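Trirnemach path to stay open through summer, council says

The concrete path at Trirnemach will stay open to walkers and cyclists while drainage work goes on nearby, the town council said Wednesday.

Residents had asked whether the route would close, as it did for part of last year. Marion Urquhart, who handles parks and paths for the council, said crews will reach the ditches from the farm road and will not need to park equipment on the pavement.

"People use it to get to work and to school," Urquhart said. "We heard that clearly last time."

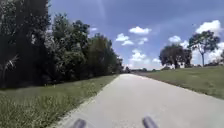 Petition drew 3,208 names

A petition to keep the path open gathered 3,208 signatures before it was handed in at the May meeting. Rosemarie Hagedorn started it after reading the work notice posted at the library. She said many of the people who signed live on the north side and have no other way into town on foot.

"The road has no shoulder," Hagedorn said. "I would not send a child down it."

The council also received 305 written comments. Most were about the path, but a good number asked for benches, and several asked for a lower speed limit on the farm road. Urquhart said the speed limit is a county matter and that she has passed those letters on.

Radek Dvořáček, the engineer in charge of the drainage work, told the meeting that the old pipes are too narrow for heavy rain and that water has been backing up into the fields. The contractor, Michalík, will replace them in two stages. The first covers the stretch nearest the town - the part that floods most often - and the second runs out to the county line.
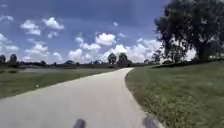
Work hours will be 7 a.m. to 5 p.m. on weekdays, with no work on weekends. Noise should be heaviest during the first stage, Dvořáček said, when the old pipes are broken up and hauled away.

Benches are not part of the project. Urquhart said the council could look at them in the next budget, along with a request from the running club for distance markers. Danica Matoušek, the club's secretary, said members would be willing to pay for the markers themselves if the council agrees to put them in.

The work schedule is posted at the town office and the library. Questions can be left at the front desk of either building.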